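Sorting things: talk notes, Edbridge play and learning afternoon
Nayara Seixas

Start without slides. Say hello, wait for the tea queue to sit down.

OK so I want to talk about sorting, and I mean the really plain sort, this pile here and that pile there. I've been putting it in front of small children for 11 years now and I still love watching it (I know, I need a hobby).

Tell the button tin story. My gran's tin, 800 buttons if you believed her, and me on the rug at Trindade putting all the green ones in a saucer. Don't rush this bit! Last time I gabbled and people missed the saucer, and the saucer matters.

The saucer is where I'm heading, you see. We spend ages choosing the things to be sorted and then hand over any old tub to put them in. Try a shallow dish with a coloured edge instead. A child can look across and see what's already in there, and the edge tells them which colour goes where without me chipping in every ten seconds.

Ask the room: who uses deep pots? Hands up. Be nice about it, I did it for years.

Next bit is about how many. I used to tip out 24 blocks at once and wonder why it all ended up under the radiator. Now I start with two colours and three cubes of each, and if that goes well I bring out more.
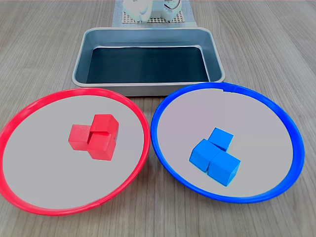 Leave plenty of space in the dish too. Children like to push their pieces up against each other, or build a little corner out of them, and they can't do that if it's crammed. Let them fiddle! The fiddling is often the best part, and I've stopped tidying it up for them.

Mention mixed-up dishes. If a red one lands in with the blues, I leave it and ask "tell me about this one". Do the voice from the June session, people laughed.

Then hand out the dishes, one pair per table, and let everyone have a go before questions. Must finish by the bell, Corus need the hall after us.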